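Villalba throw in terracotta, queen size

Two months in and I'm still so happy with this throw! I wanted a warm colour for the bedroom without repainting, and the orange does the job. It has a fringed edge, and it looks lovely against our grey and teal patterned quilt - I wasn't sure it would. 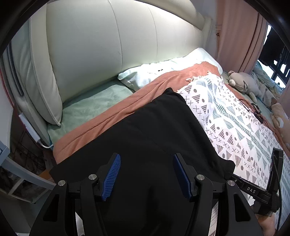
It's been through the wash 18 times (kids, toast, enough said) and the colour has held beautifully. I do a cold gentle cycle and dry it in the shade. The fringe tangles a bit, so give it a good shake before you hang it out.

My only grumble is the care label, a scratchy thing that I unpicked on day one. I paid $70 on sale and would happily buy a second one for the lounge.

Amancay Cisternas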